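Kekana room, storage basket + table check. Walked it 2018-10-20, Zinhle Joubert. Comments typed up fast, sorry for the shorthand. Chantelle Jacobs has the sign-off column.

Key: **OK** = fine, leave it. **FIX** = do it before the next toddler session. **WATCH** = look again next round.

## 1. Basket, body and rim

- [x] Side weave, run a hand all the way round. **OK.** No ends sticking out. Went round twice, second time with the thin glove on so it would snag. It didn't.
- [x] Rim. **OK.** Squeezed it between every wrap, nothing gives.
- [x] Brown wraps on the rim. **WATCH.** One feels a bit looser than its neighbors. Can slide a fingernail under, can't lift it. Don't glue it, last time somebody glued a basket it dried into a spike.
- [x] Smell. **OK.** Old one at Stonda went musty, this is fine.
- [x] Anything left in the bottom (pins, coins, batteries, hair clips). **OK,** nothing. 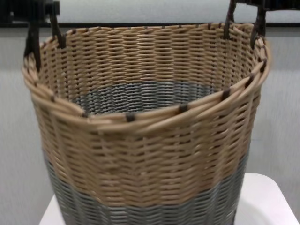

*Item 1. Tan weave over gray, rim with the dark brown wraps.*

Comment from Chantelle: what's the rule if a strand does pop? Answer: under a fingertip long, tuck it back in and write it down. Longer than that, basket comes off the floor same day. No tape. Tape gets picked off and eaten.

## 2. Table and surfaces

- [x] Top wiped, spray from the Ganitz bottle, left to sit 2 minutes, wiped again. **OK.**
- [x] Edges. Ran a cloth along, no catch. **OK.**
- [x] Corners. Rounded corner checked at kid head height. **OK.**
- [x] Wobble. Leaned on it from two sides. **OK** on one, tiny rock on the other. **FIX,** turn the foot a half turn and try agian.
- [x] Height to top still within what we wrote on the old sheet. **OK.**
- [ ] Underside. Did not get to it. Chewing gum check is still open.

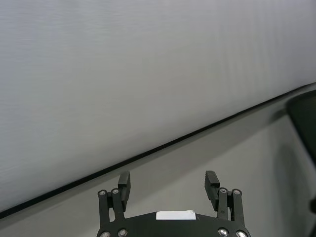

*3 min read*

Surfaces get their own section now. On the old form they were one tick box squeezed under "misc" and everybody ticked it. Please use the comment space. "Fine" is not a comment. Say what you touched and what you used.

Wall next to the table is in this section too:

- [x] Marks, flaking, damp. **OK.**
- [x] Nails or hooks left in. **OK,** none found by hand.
- [ ] Outlet covers. **FIX.** One missing from the spares drawer, order with the next Wakell delivery.

## 3. Basket, handles and floor

Do the handles separate from the rim. They're the part that goes first, people grab one handle with a full load and swing it.

- [x] Both handles, pull up hard. **OK.**
- [x] Both handles, twist. **OK** on the first. Second one creaks. **WATCH.** Creak is not a fail on its own, creak plus movement is.
- [x] Where handle meets rim, check for a gap. **OK.**
- [x] Basket floor, press with flat palm starting from the center of the spiral and working out. **OK,** no soft spots.
- [x] Base band. **OK,** a litle dusty in the weave, brushed out.
- [x] Stands level by itself. **OK.**
- [x] Load test. Blankets only, 4 of the thick ones, lifted by both handles and held. **OK.**
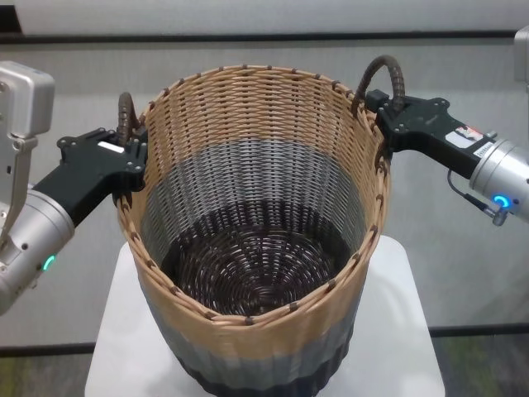

*Item 3. Handles, brown ties round the rim, coiled dark floor.*

Comment: blankets and soft toys ONLY in this one. Not the wood blocks. Blocks go in the crate with the lid. I found blocks in the last basket 3 times in October and I am tired of moving them.

Comment from Chantelle: can it go up on the shelf between sessions? No. Too wide, and a kid will pull on whatever handle is hanging over. Floor or table, nowhere else.

## 4. Clear space and finish

- [x] Path from door to table, walk it with arms full. **OK.**
- [x] Nothing stored against the heater. **OK.**
- [x] Table edge clear of cups. **OK** (mine, moved it).
- [ ] Rug corner by the door. **FIX.** Curls up. Grip tape is on order, fold it under till then.
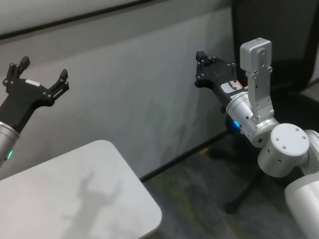

Score came to 61, which is a pass but down on the last one, mostly the rug and the outlet cover. The underside check lost us points too and that's on me, ran out of time. Will do it first thing next visit, before the basket.

Open items, so they don't get lost:

| Item | Who | Status |
|---|---|---|
| Table foot, half turn | Zinhle | open |
| Table underside | Zinhle | open |
| Outlet cover | Chantelle | on order list |
| Rug corner | Chantelle | folded under, tape coming |
| Creaky handle | whoever does next round | watch |
| Loose-ish rim wrap | whoever does next round | watch |

Chantelle, initial the sheet on the clipboard as well, the Kekana office won't take just the typed one. Spare forms are in the folder behind the old ones, use the version with the surfaces section.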